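Workshop Tips: Getting Your Arm's Software to Pick Glass Out of Bins

I've spent most of the winter teaching a small bench arm to fetch lab glass, and I love this stuff, so here are the tricks that saved me the most time. They're all on the software side. I run Vinance for planning and Corkix for the camera work, but any similar pair will do.

Give every bin its own coordinate frame. Don't store grasp points in table coordinates! Store them relative to the front lip of the bin. When a bin gets bumped you re-measure one corner and everything inside moves with it. I used to re-teach every single point, and I don't miss it.

Record with the wrist camera from one fixed "look" pose before each pick. Mine stops, waits 106 milliseconds for the arm to settle, then takes its picture. Skip the wait and you get a little blur, and a little blur is plenty to lose a glass edge.

Don't trust depth on clear glass. The depth map sees straight through it and hands you the back of the bin. Use the color image to find the outline, then take the height from a table of known parts. A file with six entries covers everything I own.
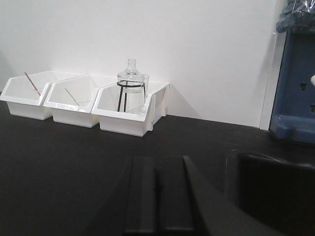
Look pose, three bins. The striped rod is far easier to spot than the clear one next door.

Clear on white is the hard case. If your segmentation keeps losing a thin rod, drop the exposure a notch and run the edge filter on that bin alone (a cropped region is quicker too). A sheet of dark paper in the bottom of the bin also works wonders, and it costs nothing.

For a flask in a wire stand, detect the stand first. Black wire against white plastic gives a lovely clean ring, and the neck comes up through the middle of it. Fit the ring, go straight up, and you have your grasp axis. I went from fussing with the glass for days to a fit that ran in 71 milliseconds.

Plan the exit before the approach. Getting in over a low front lip is easy, but lifting out with a long rod in the fingers is where you clip the back edge. In Vinance I attach the held part to the gripper as a collision shape, padded by 6 mm, and ask for the lift path first. If there isn't one, the arm never goes in.

Model the neighbors as well. A beaker standing close behind a flask needs its own keep-out cylinder, even if you never plan to touch it.

Save every failed pick with its image and planner log. I have 792 of them in one folder, named by bin and part, and replaying them after each update is the best test I've got. Barrera has a nice free viewer for scrubbing through logs side by side.

Next up is gripper force, which I'm still tuning. Updated 17th November.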